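README, Stoltura open day set

Clips and stills from the November open day at Uslow. Wednesday only, the second day isn't in here yet.

What's in it
3,454 clips, head-height view. Desk tasks: picking markers, putting them back in the organizer, writing on paper, holding the sheet still. One folder per station. 104 clips have no task label, still working thru them.

How it was made
Visitors saw the desk demo first, then the arm tried the same task. Busisiwe Baloyi ran the desk station, Ilir Petek did the arm. Sound stripped.

Known problems
- window light changes a lot between morning and afternoon
- station 3 clock was off, dont trust the times
- handwriting clips repeat one word, so no good for text reading
- pen grasps on the arm side mostly from the afternoon

Splits
1,547 clips checked by hand by Ayanda Ndlovu. 50 held back for the next demo, please leave them out of training.

Use
Research and teaching. Ask Amparo Vallejo before passing it on.

Sample, desk station, marker task:

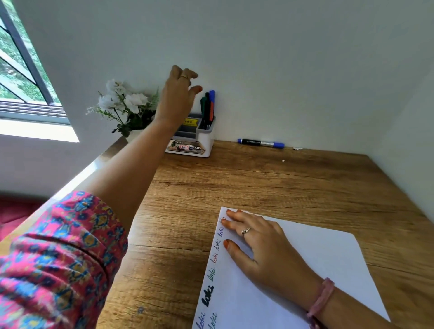 Are the arm's clips in the same folders as the human ones?
They sit in a separate folder called arm, with the same task names.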